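プレスリリース

Truvusell、手作業データ収集拠点「Piralden」の公開見学会を2月に開催
卓上作業の実演と、双腕ロボットによる再現デモを実施

作業自動化システムの開発を手がける株式会社Truvusellは、2月、手作業データの収集拠点「Piralden」において公開見学会を開催しました。製造、物流、文具卸などの事業者から35名が参加し、人の手の動きを記録する工程と、そのデータを用いて学習した双腕ロボットの動作を見学しました。

■開催の背景

当社はこれまで、収集拠点の公開を取引先に限っていました。昨年から「導入を検討する前に、データがどのように作られているかを確認したい」という問い合わせが増えたため、今回初めて一般の事業者からも参加を募りました。募集開始から5日で定員に達し、当初1回の予定だった見学枠を午前と午後の2回に分けて実施しています。

午前の部は10時、午後の部は14時に開始しました。各回とも、概要説明、収集作業の実演、ロボットによる再現デモ、質疑応答の順で進行しました。

■収集作業の実演

Piraldenでは、事務机や棚など、日常の職場に近い環境で作業を記録しています。作業者は両手首にマーカー付きのバンドを装着し、手の位置と向きを頭部視点の映像とあわせて取得します。机の上の物は撮影のために片付けず、作業者が普段使う状態を残すことを原則としています。物が少ない机だけで学習したモデルは、実際の職場に持ち込んだときに性能が下がりやすいためです。

見学会では、収集対象となっている作業のうち、ホチキスの取り扱い、小箱の開封、ケーブルの整理など7種類を取り上げました。いずれも机に向かって座った姿勢で行う、両手を使った作業です。

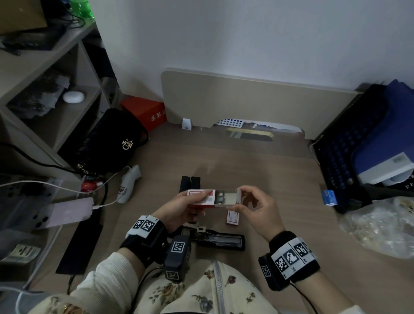
小箱の開封は、参加者からの質問が最も多かった作業です。紙の外箱から内側のトレーを引き出す動作では、片方の手で箱を支え、もう一方の手でトレーの端をつまみます。支える側の力が強すぎると紙箱がゆがんでトレーが動かなくなり、弱すぎると箱ごと引っ張られます。人はこの加減を意識せずに調整していますが、ロボットに同じことをさせるには、左右の手の動きを同じ時間軸で記録したデータが欠かせません。

実演を担当した作業者からは、収集時の注意点についても説明がありました。マーカーが袖口や物の陰に長く隠れると位置の推定が途切れるため、袖の長さとバンドの位置を開始前に確認しています。動作の速さについては指定を設けず、持ち直しや、つまみ損ねた後のやり直しも記録に含めています。

■再現デモ

後半は、隣室に設置した双腕ロボット「Ovudano」による再現デモを行いました。Ovudanoは当社が開発中の卓上作業向け試験機で、Piraldenで収集したデータを学習に使用しています。

デモでは、小箱の開封、ふた付き容器の開閉、文具の仕分けの3作業を披露しました。小箱の開封は午前と午後を合わせて14回試行し、途中で人が手を貸さずに完了したのは11回でした。完了しなかった3回は、いずれもトレーの端をつかみ損ねたことによるものです。試行の様子は失敗した回も含めて参加者の前で行い、終了後に担当者が原因を説明しました。

仕分け作業では、参加者が持参したペンやクリップも使用しました。透明な袋に入ったままの物は認識が安定せず、今後の課題として説明しています。

■質疑応答

質疑応答では、次のような質問が寄せられました。

・記録した映像に写り込む私物や書類の扱い
作業者本人の同意を得たうえで収集し、社外に提供するデータでは、氏名や連絡先など個人を特定できる情報を処理しています。

・自社の作業を対象にした収集の可否
可能です。対象作業の聞き取りを行い、Piraldenでの再現が難しい場合は、機材を現地に持ち込んで収集します。

・1つの作業に必要なデータの量
作業の複雑さと、扱う物の種類の多さによって変わります。当社では少量のデータで試験的な学習を行い、結果を見て追加の量を決めています。

■開発責任者のコメント

株式会社Truvusell データ開発部 部長 ネクタリオス・テオドラコプロス(Nektarios Theodorakopoulos)

「見学された方の多くが、ロボットよりも先に、人の作業のほうを近くでご覧になっていました。箱を開ける、針を詰めるといった作業は、手順書に書くと1行で終わります。その1行の中でどれだけ手が動いているかを見ていただけたのは、当社としてもありがたいことでした。小箱の開封については、つかみ損ねの対策を進め、次回の見学会で改めて結果をお見せします。」

■協力

見学会の会場設営および計測機材の一部は、計測機器の輸入販売を行う有限会社Michailidisの協力を得ました。同社は手首装着型バンドの固定具の改良にも携わっており、当日は装着体験コーナーを担当しました。

■今後の予定

次回の見学会は夏以降を予定しています。対象作業に梱包と検品を加えるほか、複数の作業者が1つの机を共有する環境での収集も公開する計画です。日程と申込方法は、決まり次第、当社ウェブサイトに掲載します。

■会社概要

会社名:株式会社Truvusell
事業内容:作業自動化システムの開発、手作業データの収集および提供
収集拠点:Piralden

■本件に関するお問い合わせ

株式会社Truvusell 広報担当
当社ウェブサイトのお問い合わせフォームよりご連絡ください。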